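The designer behind Umero would like you to know that she lost the first game of it she ever finished. She had spent two years building a trading game for up to four players, and when she finally sat down to play it from the first turn to the last, she was beaten by a mile.

"I was thrilled," she says. "I went home and couldn't sleep. If I could lose at it, then there was something in there I hadn't put in on purpose."

Umero is the second board game from Fatero, the small publisher she started after her first design, a card game named Liew, sold out of its opening run of 300 copies. If you ever got hold of Liew you know how special it was (and if you have a spare copy, please write to me!). It was a quick game about ferry captains who all want the same tide. Umero is bigger, slower and a good deal meaner, and I have played it more this winter than anything else on my shelf.

You play as a merchant family on the river Urance, a made-up waterway that runs down the middle of the board and floods whenever the players get greedy. Every time somebody loads a barge, the water marker creeps up. Load too many and the lower markets go under, taking whatever is stored there. The trick is that the lower markets pay best, so everyone wants to be down there right up until the moment they don't.

"The river was the last thing to go in," she tells me. "For most of the first year it was a road. It was a perfectly fine game about a road. People would finish, say 'that was nice,' and put their coats on. I started to dread the word nice."

The change came during a wet December, when she was testing at her own dining table and the street outside kept filling with water. She flipped the board over, drew a blue line with a marker, and told her players that the bottom third could disappear. The argument that followed lasted longer than the game had.

"They were furious with each other. One of them accused another of flooding the market out of spite, and he had, he'd absolutely done it out of spite. I was writing as fast as I could."

I ask whether she writes everything down, and she laughs and pulls a stack of notebooks out of her bag. There are drawings of barges, lists of crops, a page with nothing on it except the word SALT underlined three times. Salt is now the best card in the deck, worth almost nothing alone and a fortune in a set, and it melts away if it gets caught in a flood. It's the kind of rule you only need to read once, because it makes sense the way real things make sense.

The final deck has 19 goods cards per family, down from a number she is too embarrassed to share. "I love a big deck. I'd have made it three times that size. But I kept watching people fan out their hands and just go quiet, and you could see they weren't having fun, they were doing homework. So I cut. I'd take out one card, play a week, take out another. I mourned some of them. There was a honey card that I still think about."

What did the honey do?

"Nothing useful. It had a lovely picture."

The pictures are a big part of why Umero works as well as it does. She painted the board herself in gouache, on a sheet of paper too large for her desk, and the printed version keeps the soft edges and the places where the blue has run into the green. Each market has its own small view – a row of awnings, a pier with nets on it, a goat on a roof. My group has grown very attached to the goat. When his market floods we all say sorry to him.

She came to games late. She trained as a mapmaker and spent her working life drawing drainage plans, and she says that most of what she knows about board design comes from there. "A plan has to tell you what matters first. If a builder is standing in the rain with it, he needs to find the pipe. He doesn't need to admire my lettering. A board's the same. Somebody is tired, they've had dinner, they want to know where they can put their barge."

You feel that care on the table. The spaces are big, the icons can be read upside down, and the rulebook is short enough to read aloud while somebody else punches out the tokens. I taught it to my aunt, who claims to hate all games but rummy, and by the second flood she was making threats.

Not everything came easily. The two-player version nearly didn't happen at all. With only two families on the river there wasn't enough traffic to raise the water, and both players could sit in the rich markets all evening getting fat. She tried a dummy player, then a dice table, then a deck of weather cards, and threw them all out.

"The answer was so small. With two players, the river goes up when you unload as well. That's it, that's the whole fix. It took me months to find one sentence."

I tell her it's my favorite way to play, and she looks pleased. It is tense in a way the full table isn't, since there's no one else to blame. You know exactly who drowned your salt.

As for what comes next, she'll only say that it has a mountain in it, and that it is currently far too long. She has begun bringing it to lunchtime testing sessions with whoever will sit down for it, and has been taking a pair of scissors to the rules afterward.

"Somebody told me last week that it was nice," she says, putting the notebooks back in her bag. "So I've got work to do."

Recent posts
Liew, revisited: does the tide still turn?
Sorting tokens without losing your mind
Our favorite games for a long train ride
Painting a board in gouache: a beginner's try
Reader letters: house rules we love
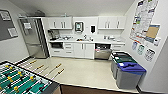

The break room, with the foosball table and the fridge in the back corner.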